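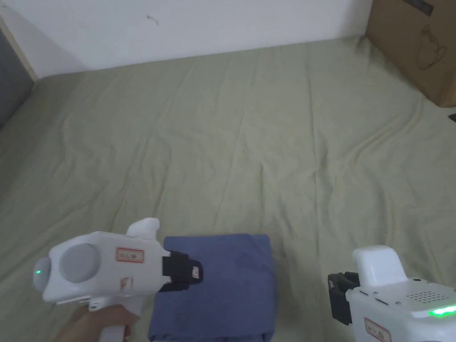
Questions about bed linen, folding and packing

Alteten rents out 13 furnished apartments in the Drullemen building. The answers below cover the bed linen, how to look after it during your stay, and how to pack it when you leave. Last updated 25/02/2022.

## What is in the linen set?

Each bed comes with one flat sheet, one fitted sheet, two pillowcases and one duvet cover. Sheets come in light green, white or gray, and you get whichever color is clean and ready for your bed size. We can't reserve a color.

Blankets and duvets are not part of the set. They stay in the apartment year-round, on the closet shelf.

## How often is it changed?

Every two weeks for stays of a month or longer. For shorter stays you get one set at the start. An extra set costs $4 and can be picked up at the front desk before 6 p.m.

## My sheet is full of creases. Is it clean?

Yes. The linen is washed and dried by Parri, our laundry service, and it is not ironed. It arrives folded and stacked, so creases are normal, and cotton that has been at the bottom of a stack has more of them. Most will ease after a night or two on the bed.

If you want it smoother, shake the sheet out, pull it tight at all four corners and run your palms from the middle toward the edges. A light spray of water helps – leave it an hour before you make the bed.

## Can I iron it?

You can. There is an ironing board in the closet on each floor. Use the cotton setting for sheets and a medium setting for the duvet covers, which have some polyester in them. Please don't iron on the mattress.

## The green looks faded. Should I report it?

No. The light green sheets are a pale, grayish shade to begin with and look duller under indoor light. Please do report holes, torn hems and stains that you find when you first open the set.

## What is the easiest way to fold a flat sheet alone?

Use the bed as your table.

1. Spread the sheet over the mattress and smooth out the big wrinkles.
2. Bring the bottom edge up to the top edge and line up the corners.
3. Fold in half again the same way. You now have a long strip.
4. Fold one end of the strip to the other, then fold once more.
5. Press down on it to push the air out.

Small towels and cloths can be folded on top of the spread sheet first and put to one side. That saves clearing another surface.

## And the fitted sheet?

Tuck the corners into each other in pairs, lay the sheet down with the elastic facing up, and fold the elastic edges in until you have a rectangle. It won't be as flat as the other one. Parri rewashes everything anyway, so a loose fold is fine.

## Can I put boxes on the bed while I pack?

Light ones, yes. A small cardboard box of kitchen things or clothes won't hurt the mattress. Wipe the bottom of the box first if it has been on the floor or in a car, and put a used sheet under it instead of a clean one. Heavy boxes, such as books, should go on the floor.

Check the sheet for cables, chargers and other small items before you gather it up. They get rolled in with the laundry more often than you would think, and we can't always get them back.

## How should I pack cups and teapots?

Wrap each piece in a hand towel or paper and take the lid off a teapot before wrapping it. Stuff the inside lightly so nothing shifts. If you still have the original box, use that. Don't wrap dishes in our sheets or pillowcases – we charge for missing linen, and a complete set is $139.

## Where do I leave the used linen on my last day?

Strip the bed, put everything in the cloth bag on the back of the bedroom door, and leave the bag by the entrance. You don't need to fold it. Leave the mattress protector on the bed.

## I spilled something on the sheet. What now?

Rinse it in cold water as soon as you can and tell us what it was. Don't use bleach, especially on the green sheets. Coffee and tea usually come out in a normal wash. Ink and hair dye usually don't, and in that case we charge for that one piece only.

## Can I bring my own bedding?

Yes. The beds are standard queen size. Let us know before you arrive and we will leave the set out. The rent stays the same.

## Are these rules the same at Drurkness?

Mostly. Drurkness has its own washing machines, so linen there is changed on request. Ask at the desk when you check in.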